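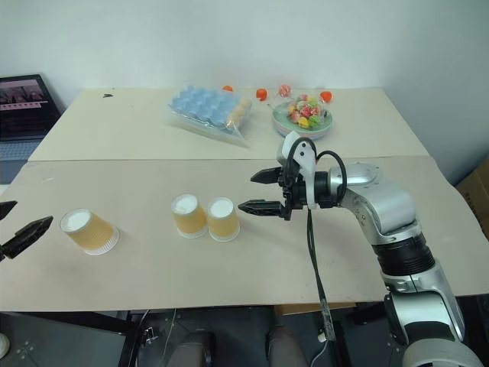 Livasham Community Radio – Music and Pop Culture Team

We're looking for 2 new co-hosts for Hoani, our late-night show about hip hop, cartoons, wrestling and whatever else we grew up glued to. You don't need any radio experience at all (most of us had none), just a favourite record you could happily defend for an hour and a bit of patience with our old mixing desk.

The show has been running for 226 episodes now, and we'd love some fresh voices to argue with – especially if you collect tapes, zines or autographs and have a good story about how you got them. 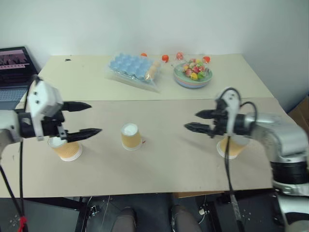
You'd be with us one evening a fortnight, usually from 7 pm until we run out of songs. It's unpaid, I'm afraid, but there's tea, and we cover your bus fare.

To apply, send a short note with your five favourite albums to Şükran Dağdelen at the station, or leave a message on extension 586. Please get in touch by May 4, 2018. Shy people are very welcome!

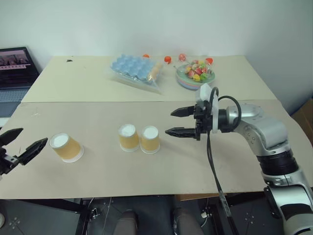 Paper cups on the table between two robot arms.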